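Slide 1. Title

Good morning. My name is Piyumi Navaratnam, and I am presenting the equipment plan for the handling laboratory at Weerakoon. Renzo Messina prepared the cost tables and will take questions on them after slide 6.

Slide 2. What is being requested

The request covers two multi-fingered hands, the wrist mounts and cameras for them, and a service agreement. The arms are already in place and are not part of this plan. Pause for the table.

Slide 3. Quotations

Two suppliers responded, Ustora and Villon. Ustora offers the lower purchase price. Villon includes spare fingertips and linkage pins for the term of the agreement. Please compare the totals in the right-hand column, as the purchase price leaves out freight and training.

Slide 4. Consumables

This line was missing from last year's plan. Fingertip pads are budgeted at 40 per year and fabric covers at $149 each. We also ask for a reserve of $3,000 for repairs outside the agreement. (If asked: the reserve may not be carried forward.)

Slide 5. Space and furnishings

Tasks are set up at floor level as well as on tables. Bins, boxes and planks come out of the general supplies budget and need no separate approval.
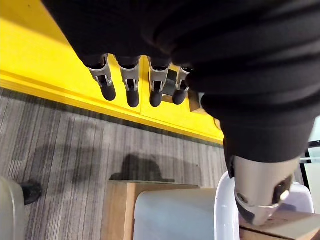 Storage for these items does need a decision. The Hurnen building has shelving available, but moving it requires a work order, and the facilities office has asked for the order before the end of the quarter.

Slide 6. Schedule

Purchase orders would be issued in November. Both suppliers quote delivery after the new year. Acceptance testing will be done on site by our own staff, and final payment is withheld until the test report is signed. Hand over to Renzo.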